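Chapitre 6
La jauge et la configuration des salles de spectacle

Une salle polyvalente accueille, au cours d'une même saison, des concerts, des rencontres sportives en intérieur et des représentations assises. Chacun de ces usages modifie le nombre de spectateurs admissibles. On appelle jauge l'effectif maximal retenu pour une configuration donnée. Elle se distingue de la capacité physique, obtenue par simple addition des places disponibles, et de la fréquentation, constatée après l'événement.

6.1 Jauge assise, jauge debout, jauge mixte

La jauge assise dépend du plan de gradins et du nombre de rangs posés au parterre. La jauge debout se calcule à partir de la surface accessible au public, déduction faite de la scène, de la régie et des circulations. La jauge mixte combine les deux modes et impose de traiter séparément les flux d'entrée et de sortie de chaque zone. Dans les exercices de ce chapitre, la salle de Telberg servira de cas d'étude : son parterre modulable reçoit jusqu'à 400 personnes assises, et son balcon fixe comporte 86 places.
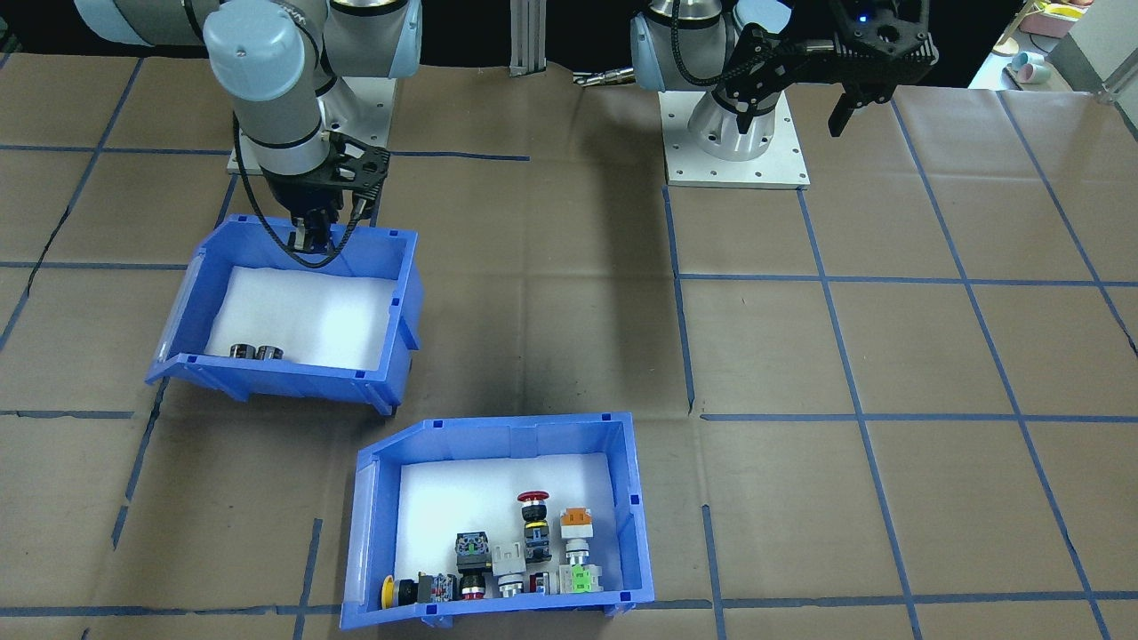
Fig. 6.1. Bras robotisé gris clair et bac de stockage bleu contenant deux petites pièces métalliques cylindriques.

6.2 Places neutralisées

Toute configuration entraîne la neutralisation d'un certain nombre de places. Les causes les plus fréquentes sont la visibilité réduite, la proximité des enceintes et l'implantation de la régie. Le producteur et l'exploitant arrêtent ensemble la liste de ces places avant l'ouverture de la billetterie. Une place neutralisée après la mise en vente donne lieu à un replacement de catégorie équivalente ou supérieure, selon les termes du contrat de cession.

Rasha Bitar (Mornedeck, étude interne sur l'exploitation des salles) propose de classer les neutralisations en 2 groupes : les permanentes, liées au bâti, et les temporaires, liées au spectacle. Cette classification est reprise dans la suite du manuel. Les permanentes figurent au plan de référence de la salle ; les temporaires sont portées sur la fiche technique de chaque événement.

6.3 Temps de reconfiguration

Le passage d'une configuration à une autre mobilise du personnel et immobilise la salle. Il convient donc d'en tenir compte dès l'établissement du calendrier de programmation. On étudiera d'abord l'enchaînement d'un concert debout et d'un tournoi de fléchettes, puis celui de deux spectacles assis dont les scènes diffèrent par la profondeur.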